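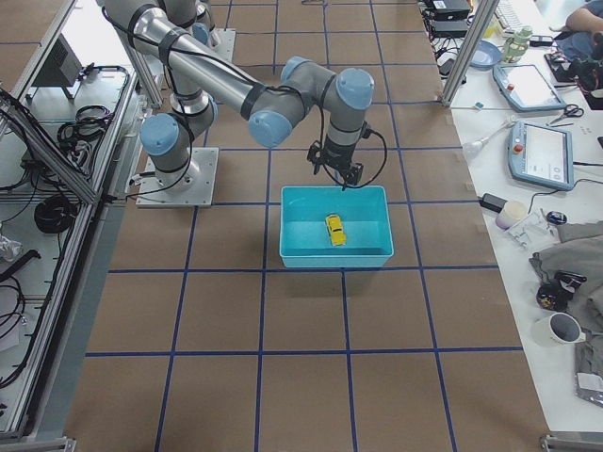 One Bin, One Tile: Zenley Opens Toy Tidy-Up Floor at Magagula Hall

FOR IMMEDIATE RELEASE

Zenley, the home storage company, opens its Tidy-Up Floor to families this February. Brown floor, dark blue tape, plastic bins, toys to put away. Doors at 10 a.m., first Tuesday of the month, Magagula Hall, ground level.

The idea is a simple one. Tape the floor into squares. Put an open bin down on a square. Everything small goes in the bin, and the squares around it stay clear for walking. Kids get it right away, parents take a little longer.

The turquoise bin is the one most visitors will meet first. Rectangular, open on top, sloped sides. Set down on the tape grid it takes up about one square, so a child can see where it goes back to. A little yellow toy car with dark windows is the first thing in it and will stay the mascot of the program, at least until somebody takes it home.

"We had labels. We had charts on the wall. My own kids walked straight past all of it," said Shireen Mofokeng, who runs the floor program for Zenley. "Then we put tape down at home one weekend, just squares, and they started parking things. Cars mostly. So we kept the tape."

Sessions run 41 minutes, with 12 families per session. Each family gets a section of floor, a bin and a bag of mixed toys. Tip out the bag, play for a while, then clear the floor back to the tape. No prizes, no timer on the wall. Staff will be around to help with the smaller ones.

What families can try:

Bin parking. The bin has a home square. Move it to where the mess is, fill it, bring it back.

Cars first. Anything with wheels goes in before anything else, as wheels are what people slip on.

One row clear. Pick a row of squares and keep it empty, front to back. That is the walking row. Works in a hallway too.

Half bin. Stop filling at the halfway mark so a kid can still see whats at the bottom. A second bin beats a full one.

The program grew out of a home trial Zenley ran with 24 households last fall. Between them the families sent in 207 notes, a lot of them on the back of grocery receipts, and most were about the same two things: bins too deep to see into, and bins that never went back to the same place. The tape grid was added after that. Several households have since asked for the tape and not the bins, which was noted.

"Sloped sides matter more than I thought they would," said Deepak Maurya, product lead for Zenley. "A small hand goes in at an angle. Straight sides, they end up tipping the whole thing over to get one car out. And the bright color, you can find it from the doorway. I wanted gray. I was outvoted."

Take-home kits will be on sale at the front desk, packed by Kalen. Each kit has one bin, one roll of dark blue tape and a folded sheet showing three room layouts: bedroom, living room, hallway. The tape comes up from sealed floors and tile. Test a short strip first on older wood, and dont leave it down on carpet. Zalis, which handles returns for Zenley, will take back cracked bins at the same desk and pass them on for recycling. Please empty them first.

Tips for taping at home, from the floor team: sweep before you start or the tape will lift at the edges. Lay all the long lines in one direction, then go across. Make the squares a bit bigger than the bin. If the lines come out a little crooked leave them, the kids will not care. Press down the corners again after a day or so.

The floor is open to children ages 3 and up with an adult. Socks or bare feet on the tape, shoes go on the rack by the door. Strollers can be left in the lobby. Sessions are free but space is limited so please reserve ahead, by phone or at the hall desk. Walk-ins will be seated if a family doesn't show up by ten past.

School and daycare groups: ask for the afternoon slot when you reserve. Bring your own toys if you like, label them, and keep pieces with small magnets at home.

About Zenley
Zenley makes bins, trays and floor tape for homes with kids in them. Kits are sold direct and through Kalen.

Media contact: Shireen Mofokeng, Zenley program office, Magagula Hall. Interview requests for Deepak Maurya go through the same office, mornings are best.

###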